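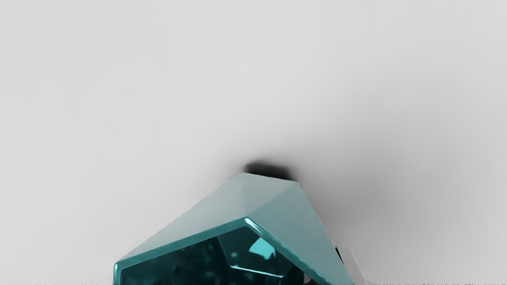

Plernitz, the science fiction audio serial produced by Talport, will return for a third season in May, the company announced on 6 January 2021. The new season has ten episodes and moves the story from the mining station of the first two seasons to the surface of the planet below it. Listeners who finished season two will remember the shard, the object the station crew brought up in the final episode and could not cut. It has never had an agreed look, and fan drawings have shown it as everything from a black egg to a bundle of needles. A faceted teal block with one long sloping edge, pale and slightly milky on its upper left side and darker toward the bottom, is close to the way the scripts describe it: "glass that has started to fog."

Talport said all ten scripts are complete and that recording is under way. The cast is working from home booths, with each actor on a separate track and the director listening over a call. The first two seasons were recorded with the full cast in one room, and the company said the change has affected the writing. Scenes with more than four speakers have been reduced, and two episodes are built almost entirely from radio traffic between the surface team and the station.

The sound design has also been revised. Season two was mixed in stereo only. Season three will be released in stereo and in a binaural version for headphones, posted as a separate feed. Subscribers to the existing feed will receive the stereo version and do not need to change anything. The two versions have the same running time, so episode timestamps in listener guides will match.

Episodes will run longer than before. The season two average was 31 minutes, and the new scripts are timed at 40 to 45. The opener is set at 69 minutes and will be released in one part. Talport considered splitting it, but the only natural break falls too early to leave a usable second half.

The story picks up 252 days after the end of season two. The surface team has lost contact with the relay at Mekby, and the station is operating with a reduced crew. The company did not say which characters are among those who left. It did confirm that the ship's computer, written out in the eighth episode of season two, has lines in the new season – though it did not say whether these are new events or recordings played back by other characters.

A companion show, Mekby Relay, will run alongside the season. Each installment covers one episode and is posted two days after it. The format is the same as before: a spoiler-free section first, a tone, then open discussion of the plot. Listener questions are taken by email only, and the voicemail line used during season two has been closed.

Talport also gave details of a printed script book covering the first two seasons. It will be published by Charpentier in a single run of 800 copies, with the cut scenes restored and marked in the margin. The text follows the recorded version where the recording and the script differ. Orders open in the same week as the season opener, and a digital edition is planned for later in the year.

The full transcript archive has been updated as well. It now holds 1,987 pages, including the short bonus episodes that were previously available only as audio. Transcripts for season three will be posted on the same day as each episode – an improvement on season two, when some were several weeks late.

A trailer is expected before the season begins. The first two seasons remain available on the existing feed at no charge. The release schedule after the opener is one episode per week, with a one-week break following episode five.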